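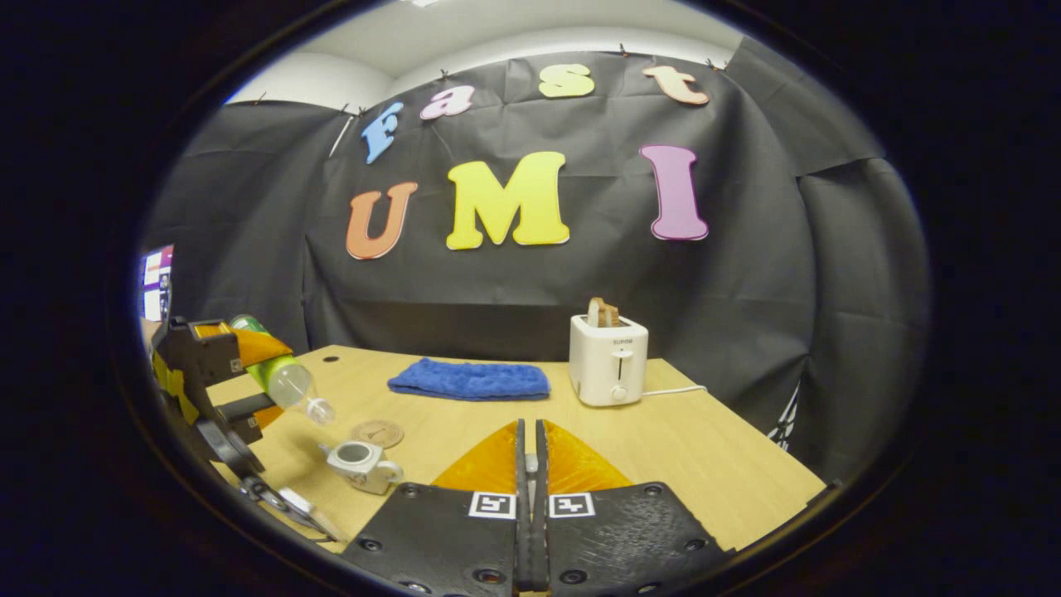
Tips for a student demo with two hand-held grippers (breakfast table task)?

Posted by Candela Rivas in Clubs and Competitions

Hi everyone! I help run the robotics club at Wumcombe and we've signed up for the open demo evening on 19th May. My group picked a "breakfast table" task, so we have a toaster with a slice of bread in it, a folded blue towel, a little white ceramic piece, a cork coaster and a plastic bottle with a green label. Two students each hold a gripper (the UMI kind, black body, soft orange fingers, a square marker on each jaw) and record themselves doing the job, and then we train on the recordings. We got our black cloth up with the letters on it and everybody is very proud of the letters.

My trouble is that our recordings are all over the place. We have 86 so far and I'd guess a third of them are junk. One kid goes for the bottle like it's on fire, the other one takes forever, and they keep bumping jaws over the coaster. The bottle is the worst part, because the plastic gives when you squeeze and then it twists while you're tilting it. We also can't agree on whether the folded towel should stay in the same place every time or get moved around.

How many recordings do we need before it's worth training anything? And is there a trick to the bottle? The students are 14 to 16, smart, and not very patient (neither am I).

Thanks!!
Candela

Hryhorii Kuzmenko

We did something close to this last November, with a kettle in place of the toaster, so let me dump what I remember.

Quantity first. Our first try at training was on 29 recordings and the arm mostly waved at the table. At 300 it could do the pick-up pretty well and the pouring badly. I don't think there's a magic number, but I wouldn't bother training on your 86 until you've thrown out the junk, and then I'd keep recording till you're well past 200 good ones. Cutting bad recordings helped us more than adding new ones did, which made my students furious.

For the jaws bumping: give each person a side. Left gripper owns the bottle, right gripper owns the towel and the toaster, and only one of them goes into the middle at a time. We had the kids say "in" and "out" aloud. It felt silly for ten minutes and then they stopped noticing they were doing it.

Speed is a harder one. I'd have both of them practice with no recording at all for a whole session. Pick the slower student as the model and get the fast one to match. Fast hands make blurry video, and blurry video means the tracking gets lost, so you end up tossing those anyway.

About the towel, move it. Move everything a bit! Just not the letters, leave the poor letters alone. If the towel sits in exactly one spot in every recording then your policy learns that spot, and on demo night somebody will set it down a hand's width over and you'll be standing there with your mouth open. We made a sheet with 12 layouts on it, rolled dice for each run (add them up, and yes, we had to cheat to get layout 1), and crossed them off as we went.

Oh, and write down which recordings are which. Our folder was named "new new final" and I still have bad dreams.

Tuncay Başaran

just buy more tape and tape down the cord. ours got dragged off the table with the toaster on the end of it. also 86 is not enough

Eylül Baysal

Bottle person here, I spent most of a semester on bottles for my project at Vudavholm. A few things that worked for me.

Grip lower than you want to. Most people grab up by the shoulder, where the shape changes, and the soft fingers slide up the slope as soon as you tip it. Down on the straight part of the label you get both pads flat against it. 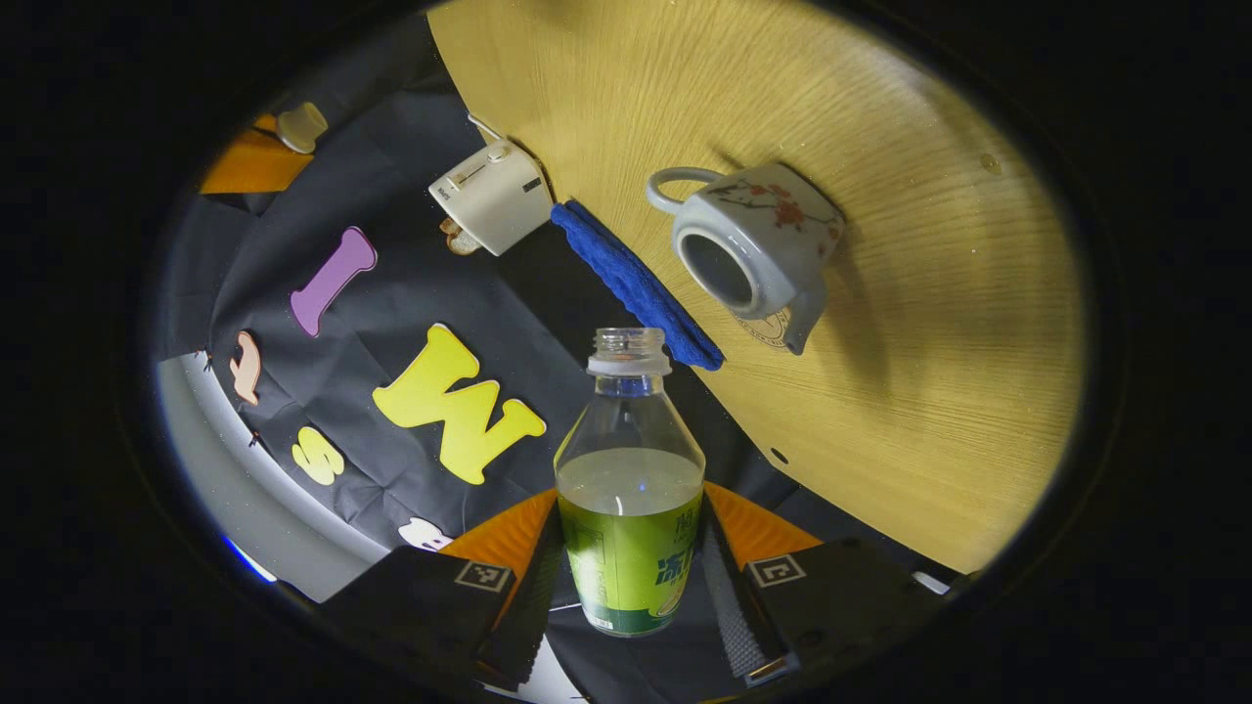
Does it matter how full the bottle is when we record?

It matters quite a lot for a soft plastic bottle. A fuller one is stiffer in the grip but heavier at the top of the tilt, and a nearly empty one dents and spins. I'd choose one level for your first batch, mark it on the outside with a pen, and refill to the mark between runs. Once the policy copes with that level, record a second batch at a different one. Keep the cap off for all of it or on for all of it, because mixing the two gave me a very confused arm.

Next, close the jaws and then wait. I counted "one" in my head before lifting. That little pause shows up in the data as a clean moment where the fingers have stopped moving, and my success rate on the lift got noticeably better after I started doing it.

Don't squeeze hard. The fingers are supposed to wrap a little. If the sides of the bottle buckle, you've gone too far, so back off and try again with the trigger about halfway.

And please do real pours with water over a tray at first. My lab notes from that semester have the word "mop" in them more than any other word. Colored water is nice for the audience but wait until you're good at it.

If you want a number, my final set had 2483 short clips in it, but that was for a paper and it was far more than a club demo needs. Go with what Hryhorii told you.

Candela Rivas

Oh this is great, thank you all! We tried the "in" and "out" thing this afternoon and I laughed so hard I had to leave the room, but the bumping is way down. Gripping low on the label next. Tuncay, the cord is now taped. I'll put our layout sheet up here once the kids have finished arguing over the dice.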